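Rismont Home Notes > Household tips > Phones and family

Last updated: December

Before you pass on that war video: kitchen-table checks

Sooner or later a clip of soldiers, smoke or a burning house lands in the family group chat, with a message saying it happened this morning. Maybe it did. I start from the idea that the caption is wrong and make the clip talk me out of it.

Shares prove nothing. One video that reached my phone had 1,159 of them and a caption placing it in Faltton. A road sign halfway through named a town 300 miles away. The burning truck may well have been real, but I still couldn't tell you who set fire to it or when.

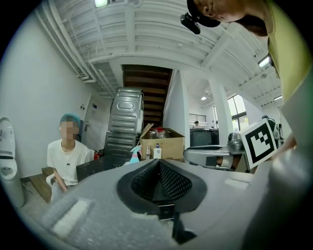
Black cap, yellow-green shirt.

Turn the sound off first

Shouting and music push you to make up your mind fast. Watch once on mute and write down what you can see on the back of an envelope: hills, roof shapes, shop signs, license plates, which way the shadows fall. Then play it again with sound and listen for the language. If you don't know the language, leave that line blank. "Sounds foreign" is no help to anyone.

Don't trust uniforms much either. Camouflage is sold by the yard, and a patch can be sewn on by anybody with a needle. A uniform might fit a certain army unit — it doesn't put that unit on that street.

Search a still, and search it again

Pause on a clear moment, take a screenshot and run it through two different image searches. Pick a part with a building or a ridge line and leave the faces out. An older copy tells you the "this morning" part is false. Finding no older copy tells you very little, whatever the person who sent it says. 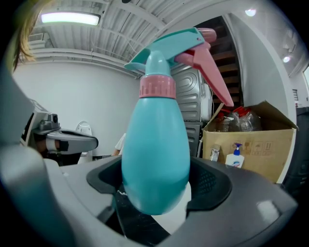

Should I delete a violent clip once I've checked it?
Keep the original file and the link if you think it could be evidence, and move them out of your regular photos so the kids don't scroll into them. Otherwise, delete it.

I've tried the paid checking apps too. Skakura gave one of my test clips a green tick in 11 seconds and never said what it had compared it with. I canceled. A score with no working shown is just another caption.
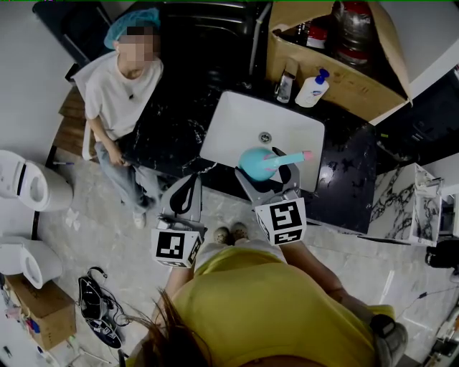
If you do need to send it

Send the link, with a plain note of what you know and what you don't. Forwarded copies often lose the date and other details stored in the file, and a screen recording is worse. Blur the faces of anyone being held or hurt before it goes anywhere public, and hang on to an untouched copy. Never post the name of somebody you think you recognize — you could be wrong, and they may have family living on that road.

We use cookies to remember your settings. Accept / Manage choices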